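I went to Jokura for the short-film week with one bag and a pass for 5 programs, and I saw nine (don't ask how!). The one I keep talking about is Sarov, a video piece made of 558 still photographs of a ferry dock, with a woman reading letters over them in two languages. I cried, then I bought a sandwich -- then I went back in and watched it again.
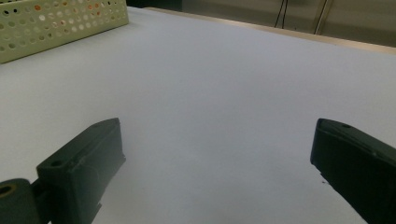 The second time I mostly listened. Her voice drops whenever she switches languages, and I'd missed that completely. It plays at the Willex in July, and I've already got my seat.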